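工单主题:受迫害教会祷告通讯(中文版)周日一期没有发到订阅者,部分收件人看到的是旧内容
产品:Fodeso 邮件发送服务
提交单位:Mosquera 祷告网络,中文编辑组
优先级:高
状态:已解决,观察中

问题说明

你们好。我负责中文通讯的编辑和发送。中文不是我的母语,如果有句子不清楚,请直接问我,我会再写一次。

我们的通讯报道一些地区的基督徒因为信仰受到攻击、被拘留或者被赶出村子的情况,每期后面附有代祷事项。中文名单有192个订阅地址,多数是教会的公用邮箱,由教会的人打印出来,在祷告会上使用。所以迟到几个小时,对我们来说和没有发到差不多。

周日早上的一期,发送后出现下面的情况:

一、后台显示“已完成”,但是有44个地址的状态一直是“等待中”。
二、已经收到的人当中,有两间教会回信说,正文是二月那一期的内容,只有标题是新的。
三、退订链接在旧内容的邮件里打不开,显示空白页。

第二点让我最担心。二月那一期里有一个村庄的名字,当地的联系人后来请求我们删除,因为他们害怕再有人上门。我们在网站上已经删除了,通讯的模板里也改成了“该地区某村”。现在旧的正文又寄出去,等于这个名字又公开了一次。请你们优先处理这一点,发送延迟可以放在后面。

我已经做过的检查

1. 退出账户,重新登录,状态没有变化。
2. 换了另一个浏览器,也没有变化。
3. 在“草稿”里打开这一期,正文是正确的新内容。
4. 给自己的地址发测试邮件,收到的是新内容。
5. 给编辑组的备用地址发测试邮件,收到的是旧内容。备用地址在“Jondham 分组”里,我自己的地址不在任何分组里。
6. 没有点“重新发送”,因为怕更多人收到旧的正文。
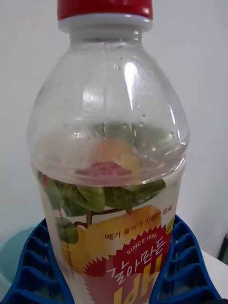
配图:带红色瓶盖的透明塑料瓶

技术支持回复(第一次)

您好,工单已收到。我们已经暂停该期剩余邮件的发送,“等待中”的地址不会再收到任何内容。请您补充三项信息:Jondham 分组是什么时候建立的;该分组是否使用单独的模板;二月那一期是否曾经用“定时发送”。

提交人回复

谢谢你们先暂停,这样我放心很多。

Jondham 分组是从旧系统 Elell 搬过来的,搬的时间是一月底,具体哪一天我没有记下来。当时分组有自己的页眉,因为那边的教会希望用繁体字的名称。我以为只有页眉是单独的,正文和大家一样。二月那一期用过定时发送,第一次设错了时间,我取消以后又设了一次。

还有一个问题:“暂停”以后,已经寄出的旧内容邮件可以撤回吗?

技术支持回复(第二次)

已寄出的邮件无法撤回,很抱歉。

原因已经找到。从 Elell 导入的分组带有一个“本地副本”设置,打开后,分组会保存一份完整的正文,不只是页眉。二月取消定时发送时,副本被锁定,之后各期只更新标题,正文停在当时的版本。三月以后您没有单独向该分组发送过,所以问题到这一期才出现。

日志显示,实际寄出旧内容的邮件有7封,全部属于 Jondham 分组。“等待中”的44个地址也在这个分组里,没有收到任何邮件。退订链接失效,是由于旧副本指向已经停用的页面。

处理步骤如下:
1. 我们已删除该分组的本地副本。
2. 请您进入“分组设置”,关闭“本地副本”,保存。
3. 请先向备用地址发一封测试邮件,核对正文和退订链接。
4. 核对无误后,选择“仅发送给未收到者”。请不要选择“全部重新发送”。

提交人回复

已经按照步骤做了。备用地址收到的是新内容,村庄的名字没有出现,退订链接可以打开。下午两点选择了“仅发送给未收到者”,超过半小时以后,全部变成“已送达”。

那7个地址我另外写了信,请他们删除前一封邮件,已经打印的也请不要传阅,并附上正确的一期。到现在有五个地址回信确认,另外两个我明天打电话。

请你们再帮助我确认两件事。第一,服务器上还有没有二月正文的其他副本,包括“网页版阅读”的链接。第二,其他从 Elell 导入的分组有没有同样的设置。我在后台只看到这一个,但是我不确定自己的权限能不能看到全部。

技术支持回复(第三次)

第一,二月一期的“网页版阅读”页面仍然保存有原文,现已下线,缓存也已清除。第二,贵账户下从 Elell 导入的分组只有 Jondham 一个,其余分组均为新建,没有本地副本。

工单状态改为“已解决,观察中”,下一期发送完成后关闭。

提交人回复

收到,谢谢。网页版那一页我完全没有想到。下一期还是周日早上发送,我会先发备用地址,看过正文再发全部,然后在这里写结果。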